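4. Grabación de demostraciones por teleoperación

Esta sección explica cómo guiar el brazo simulado con el mando Arnoven y guardar las demostraciones en un proyecto de Gratateck. Se da por hecho que el mando ya está emparejado (sección 2) y que la escena se carga sin errores (sección 3).

Antes de empezar

- Cierre cualquier otra sesión abierta del simulador. Dos sesiones con el mismo mando producen órdenes duplicadas.
- Compruebe que quedan al menos 16 GB libres en el disco de destino.
- Ajuste la silla y apoye el antebrazo. Las sesiones largas con la muñeca en el aire dan trayectorias temblorosas.

PRECAUCIÓN: Si el mando está vinculado también a un brazo físico, desactive ese vínculo en Dispositivos > Salidas. El brazo real repetirá cualquier movimiento que haga en la simulación.

4.1 Crear la sesión

1. Abra Gratateck y elija Nueva sesión > Demostración.
2. Escriba el nombre de la tarea. Use siempre el mismo nombre para la misma tarea; el programa distingue mayúsculas y minúsculas.
3. En Modo de control, seleccione Remoto. El modo Guiado manual solo funciona con brazos físicos y se describe en la sección 6.
4. Fije la duración máxima del episodio. El valor de fábrica es de 600 segundos, suficiente para casi todas las tareas de una sola pinza.
5. Pulse Preparar y espere a que el indicador pase a verde.

4.2 Tomar el control de la pinza

1. Mantenga pulsado el gatillo inferior del mando. Mientras lo suelte, el brazo no recibe órdenes.
2. Mueva la mano despacio en los tres ejes y compruebe que la pinza va en la misma dirección. Si un eje responde al revés, corríjalo en Mando > Ejes antes de grabar nada.
3. Abra la pinza del todo con la rueda lateral. Conviene empezar cada episodio con los dedos separados.
4. Gire la muñeca y oriente la pinza hasta tener a la vista los dos dedos y el hueco entre ellos. El fondo cambia mucho con la orientación -- puede ser una pared de hexágonos o unas vigas de madera contra el cielo -- y eso no afecta al control.

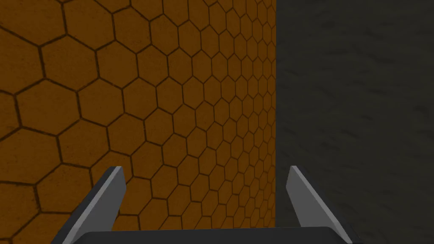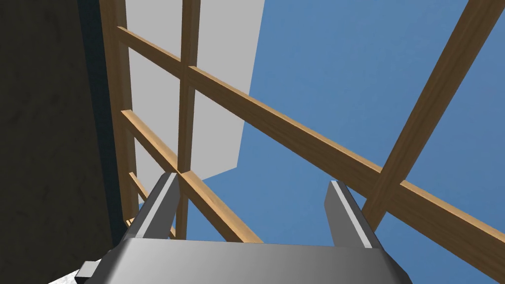 5. Pulse Fijar inicio. La postura actual queda guardada como punto de partida del episodio.

Nota: La orientación de la vista y la de la mano pueden dejar de coincidir después de un giro amplio. Suelte el gatillo, devuelva la mano a una posición cómoda y vuelva a pulsarlo. El brazo no se mueve durante la operación.

4.3 Grabar un episodio

1. Pulse el botón superior del mando. Sonará un pitido corto y empezará a contar el tiempo.
2. Realice la tarea a velocidad constante. Evite las pausas de más de dos segundos; el entrenamiento las interpreta como parte de la tarea.
3. Al acercarse a una superficie, reduzca la sensibilidad con la palanca izquierda. Los contactos bruscos quedan marcados en rojo en la línea de tiempo.
4. Cuando termine, abra la pinza, sepárela y pulse otra vez el botón superior.
5. Elija Válido, Fallido o Descartar. Los episodios fallidos se guardan en una carpeta aparte y no entran en el entrenamiento salvo que usted lo indique.

Varíe un poco el punto de partida de un episodio a otro. Si todos arrancan de la misma postura, el modelo tendrá problemas en cuanto el brazo empiece desde otra.

PRECAUCIÓN: No desconecte el mando con la grabación en marcha. El episodio se pierde entero y puede ser necesario reiniciar el servicio Saha.

4.4 Revisar y exportar

1. Abra la pestaña Episodios y reproduzca cada grabación. La reproducción a doble velocidad basta para detectar saltos.
2. Recorte el principio y el final si la pinza está parada.
3. Consulte la columna Suavidad. Con valores inferiores a 82 se recomienda repetir la demostración.
4. Marque los episodios que quiera incluir y pulse Exportar. El formato predeterminado es Sanum; admite hasta 3.000 episodios por archivo.

Si la exportación se detiene con el aviso "Marcas de tiempo no ordenadas", vuelva a la pestaña Episodios, elija Reindexar y repita el paso 4.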